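Household chore automation

From the Numwood open reference, Machines and Work section. Last edited February 2018. Stub tidied, still needs sources for the shop-floor part.

Household chore automation is the use of machines to do domestic jobs (tidying, sorting, wiping, folding, loading) without a person steering each movement. Usually taken to exclude single-purpose appliances such as washing machines and dishwashers, though older articles lump them in. Closely tied to shop-floor automation, same arms and same grippers in many cases, different mess.

Can they do it yet?

Short answer: some of it, slowly. Floors yes. Lawns yes. Windows, sort of. Anything that means picking up a mixed lot of objects and putting them somewhere sensible, mostly no. Laundry folding has been shown many times on stage and rarely in a home.

Why it is hard

Factories cheat. Parts arrive the same way up, in the same tray, under the same lamps. A kitchen table doesn't do this. Soft things change shape when touched. Clear things (glasses, jars, bottles) confuse depth sensors. Thin paper sticks to the table. And the job itself is vague: "clear that up" means one thing to one household and somthing else next door.

Grippers

Three main sorts in use.

Suction cups. Fast, cheap, good on flat boxes. Poor on cloth, poor on sponge, hopeless on a crumpled sheet.

Two-finger grippers. The common choice for table work. Often have rubber pads for grip. Can handle most small items if the approach angle is right. Too much squeeze on a soft item and the grip point shifts.

Many-fingered hands. Costly, fragile, lots to control. Mainly research.

Hand-held versions of the two-finger type are also made. A person holds the tool and does the chore with it, and the movements serve as teaching material for an arm later on. Cheaper than tying up a whole robot, and it can be done in ordinary rooms.

The tabletop problem

Standard hard case: a table with too much on it. Open cartons, packets, a jar, a spray bottle, tissues, sponges, a scrunchie, something fluffy. Hard and soft together, some of it inside boxes and some of it draped over the edge of them. A person sorts this without thinking.
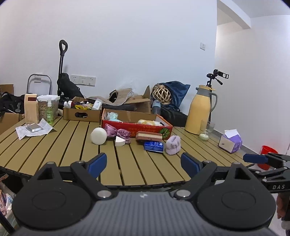
Sorting of this kind is normally split into finding the item, choosing a grip, lifting, and placing. Placing gets less attention than it should. Dropping a sponge in a box is fine, dropping a glass isn't. Items that lean on each other must come off in the right order, and few systems plan more than 2 moves ahead.

Tests

The Tridano table test uses 100 household items, dealt out at random, with a time limit of 225 seconds a round. Scores are given per item placed, no marks for style. The Gautam rules are stricter, a knocked-over container ends the round. Results between the two can't be compared directly, though people do.

Ratedberg, a packing firm, ran its own trial in December with 500 picks from mixed bins. Boxed goods went well. Soft goods were sent back to the hand-packing line, where they remain for now.

Shop floor

Further along than the home. Bin picking, palletising, and machine loading are all in daily use. Mixed packing is patchy. Kitting (putting set parts in a set box) works when the parts are rigid, and is usually done by hand when they are not. Cable work still mostly manual.

Cost and safety

An arm that is safe near people must be slow or light or both. Slow means the washing up takes all evening. Light means it can't lift a full casserole dish. Home prices remain well above what most households would pay for tidying alone.

See also: Bin picking; Floor cleaning robots; Grippers, soft; Laundry folding machines; Teaching by demonstraton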